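发件人：阿棠
收件人：旧物修整邮件列表
日期：2023-04-23
主题：回复：客厅茶几到底能不能当工作台用（兼谈托盘）

各位好，老岑好：

上个礼拜那封信我看到了，一直拖着没回，先赔个不是。家里前阵子乱得很，两间屋子的东西来回倒腾，电脑都被压在一摞窗帘底下，手机上打长信我又实在受不了，打到第三行就想把手机扔了。今天总算坐下来了，旁边一壶茶，慢慢写，写长了大家挑着看就行。

先把老岑的原信引在这儿，免得新来的朋友翻旧信翻得头疼：

> 阿棠你好，列表里的诸位也好。
>
> 我家最近把书房让给孩子了，我那张干活的小桌没处放，拆了立在阳台。现在修个小东西、粘个把手什么的，只能在客厅茶几上弄。茶几是深色木头的，我太太当年挑的，漆面很好，她看得比我还重要。
>
> 我的问题有这么几个：
>
> 一，垫什么？我试过报纸，一动就跑，胶水还会透过去。试过毛巾，螺丝掉进去就找不着。
>
> 二，小零件怎么收？茶几没有抽屉，我现在用的是一个饼干盒的盖子，边太浅，胳膊一带就翻。
>
> 三，坐沙发上干活腰疼，坐地上腿麻，大家怎么坐？
>
> 四，晚饭后还得把茶几还给家里人喝茶看电视，收摊子总要花掉我一刻钟，兴致都收没了。
>
> 另外，Szymon Nowakowski 上次提过他用 Ivik 的折叠台，我去看了，打开以后客厅就走不了人了，所以先不考虑。请各位指教。
>
> 老岑

好，我一条一条说。先声明，我不是什么专业人士，就是爱修修弄弄，家里的茶几当工作台当了好几年，该踩的坑差不多都踩过一遍。跟我家习惯不一样的地方，您就当闲话听。

一、垫什么

报纸我也用过，毛巾我也用过，连淘汰下来的瑜伽垫都用过（别学，软的东西上面什么都立不住，一瓶胶歪了半瓶，我跪在地上擦了一个晚上）。后来我固定下来用一块硬的白板子，平板一块，什么花样都没有。白的好处是真好！黑螺丝、铜垫片、剪下来的线头，掉在上面一眼就看见，掉在深色的木头上呢，就等着用手一寸一寸去摸吧。

板子底下一定要贴点东西。我贴的是几小块毛毡，就是垫椅子脚的那种，剪小了贴在四个角和中间。一来不滑，二来不伤漆。贴之前把茶几面擦一遍，拿手掌再抹一遍，沙子一粒夹在中间，推来推去就是一道印子。我家那张茶几靠窗的那头就有一道，弯弯的，像条小鱼，是我自己干的好事，到现在客人来了我还习惯性地把杯垫放在那上头。

板子多大合适？我的经验是别把茶几盖满。盖满了看着很过瘾，可是茶杯没地方放，说明书没地方摊，最后全摞到板子上，又回到原来那个乱劲儿。占一多半、留出一截木头面就很好用。我还喜欢把板子斜着放，不跟茶几边对齐。我先生每次路过都要伸手把它摆正，我每次再拧回去，两个人谁也不说话。斜着放胳膊舒服，右手边空出来的那个角刚好搁胶带。

要动刀的话，白板子上面再加一块切割垫，小的就行。以前我图便宜买过一块 Gekeck 的，味道大，在阳台晾了半个月才敢拿进屋。垫子用完平着收，别卷，卷过的垫子翘起来跟薯片似的，东西放上去自己会走路。

还有胶带。我建议常备一卷美纹纸胶带，比透明胶好使得多：撕得动、揭得掉、写得上字。拆下来的零件按顺序粘在胶带上，旁边用铅笔写"左上""右下"，装回去的时候心里一点不慌。不过别直接往老漆上贴太久，我有一次贴着过了一个夏天，揭下来的时候那个心疼啊。

二、小零件怎么收

老岑那个饼干盒盖，我太理解了。我最早用的是酱油碟，后来换成鸡蛋盒，再后来换成现在这个办法：托盘。就是端茶的那种木托盘，边要有一定高度，胳膊碰到了它先挡你一下，不会直接翻过去。

托盘不要太讲究，也不要太大。我见过有朋友买那种带八格十格的收纳盘，看着整齐，用起来每一格都在跟你较劲，想拿最小的那颗垫圈，手指头伸不进去。我宁可托盘里干干净净的，只放手边正在用的东西，螺丝要是多就另外找小盖子装，小盖子再放进托盘里。这样突然来人了，两只手一端就走，什么都不会丢。

弧形的托盘比方的好拿，也好擦，灰不会卡在角上。缺点是收纳的时候不好摞，我家那只就一直斜靠在书架旁边，倒也不难看。木托盘有点旧了的话，用 Hadard 的木蜡油薄薄抹一层，等它干透再用。我说的是薄薄一层，我头一回抹得跟抹黄油一样，黏了四天，上面粘的猫毛够再做一只猫了。

计算器、铅笔、小卡片这些不脏的东西，我也放托盘里。列表里有人觉得现在谁还用计算器，手机上不就有嘛。可是手上沾着胶的时候您愿意摸手机吗？我不愿意。按键的计算器脏了拿棉签擦擦就行，再说手机一拿起来，看一眼消息，二十分钟就没了（我说的是我自己）。

有盖子的罐子也留一两个在茶几上。不必是专门的工具罐，装过点心的、装过茶叶的都行，洗净晾干。干活的时候打开盖子，碎屑线头往里一扔，收工盖上，第二天再倒。比垃圾桶强在哪儿呢？强在您万一把小弹簧扫进去了，还能翻出来！我从罐子里救回来的东西，比从沙发缝里救回来的还多。

说到沙发缝，凡是茶几紧挨着沙发的，我劝您开工之前先把靠近的那道缝拿条旧围巾塞上。别问我怎么知道的。

三、怎么坐

这条我帮不上太多忙，各人的腰不一样。我自己是三种坐法换着来。坐沙发沿儿上，屁股只坐一半，干二十来分钟的活可以；再长就换小板凳，矮的，膝盖能伸到茶几底下最好；要是量东西、对图纸，干脆跪在一个厚垫子上，眼睛跟桌面平一点，看得准。

千万别窝在沙发深处往前够，那个姿势我保证您第二天起不来床。我家小板凳是在旧货摊上淘的，凳面上刻着一个"Stępień"，大概是哪位前主人的姓，我每次坐上去都想，这位也不知道是个木匠还是个教书的。板凳腿底下同样贴毛毡，不然拖一下，楼下就上来敲门了。

灯也顺带说一句。客厅的顶灯一般都在您背后，人往前一探，影子正好把活儿盖住。搬一盏落地灯放在左手边（左撇子放右手边），比换什么高级灯泡都管用。

四、收摊子

一刻钟确实长了，不过我最早的时候要半个小时呢，所以老岑您已经很厉害了。我现在的做法是分成"端走的"和"留下的"，开工的时候就按这个来摆，不要等到收的时候再分。

端走的放托盘，放板子。留下的是纸、带盖的罐子这些，它们待在茶几远的那一头，家里人喝茶也不碍事。沙发上我平常也会让出一个坐垫来放平的东西，打印的纸啊、薄板子啊，平放着不会弯，就是要跟家里人说好那个位子今天归我。皮沙发尤其好，东西一抽就出来，不像布沙发，什么都要跟它扯一扯。

大家看看托盘、白板子和胶带各自待在哪儿，我觉得这个摆法老岑可以直接拿去试。计算器在托盘里，胶带在板子上，那张白纸歪在茶几上，带盖的白罐子在最远那头。

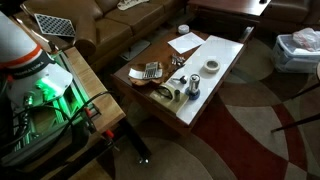

五、老岑没问但我想说的

茶几的漆面。深色带点红的那种木头，最怕三样：热、酒精、还有人心急。热杯子留下的白圈，先别动，晾一两天，有的自己就淡了。实在不退，用软布蘸一点点核桃油，顺着木纹慢慢打圈，打一会儿歇一会儿。网上有人教用吹风机吹，有人说行，我是试过一次就不敢了，圈倒是小了，旁边又多了一块雾蒙蒙的。

酒精擦板子可以，擦茶几不行。我把两块抹布分开了颜色，蓝的只擦板子，黄的只擦木头，晾也分开晾。家里人老给我拿混，后来我干脆在黄的那块上缝了个扣子，摸黑都认得出来。

金属的东西，不管多小，别直接立在木头上。尤其是底边利的那种小圆筒、小柱子，看着稳稳当当，转一下就是一个圈。底下垫点什么都行，一小块垫子、一张硬卡片，哪怕折两折的纸巾呢。这一条我跟我侄女讲过无数遍了，她现在也讲给她同学听，我很得意。

还有线。什么充电线、延长线，绕成圈放在垫子上，别让它垂到茶几外头去。垂着的线总有一天会被谁的脚勾走，连带着上头的东西一起下去。我先生勾过一回，茶壶碎了，人没事，那把壶我还是有点想它。

六、几个想请教大家的

我自己也有问题，趁着写信一并问了，哪位有经验请回到列表里，别单独回给我，让大家都能看见。

茶几腿有一条稍微短一点，板子一压就晃。我现在垫的是对折的硬纸，过几个礼拜就塌了，要重新折。用软木片会不会好些？还是该把脚上的垫子换掉？我翻过来看过，脚上的钉子锈住了，不太敢硬撬。

另外，白板子用久了会发黄，胶印子也擦不掉，我试过橡皮、试过牙膏，牙膏擦完亮是亮，可是摸着涩。有没有更温和的办法？还是说这种板子本来就该隔两年换一块？

再有就是收纳。板子不用的时候大家都放哪儿？我现在塞在沙发背后靠墙，每次扫地都要搬出来，搬烦了就不扫那一块（好了这句别让我婆婆看见）。

Szymon，您那张 Ivik 折叠台要是哪天想出手，也请在列表里吱一声。我家客厅肯定放不下，可是我姐家有个空车库，她嘴上说不要，上次来我家修相框，一坐就是一下午，我看她早晚要入坑。

老岑，托盘先别急着买新的，问问您太太家里有没有不用的茶盘，她要是肯拿出来一只，茶几的事多半也就好商量了。试过以后回来说说怎么样，尤其是腰。

茶凉了，我去续一壶。

阿棠

又及：上封信里我把毛毡写成了海绵，请以这封为准，海绵压久了会粘在漆上，抠都抠不下来。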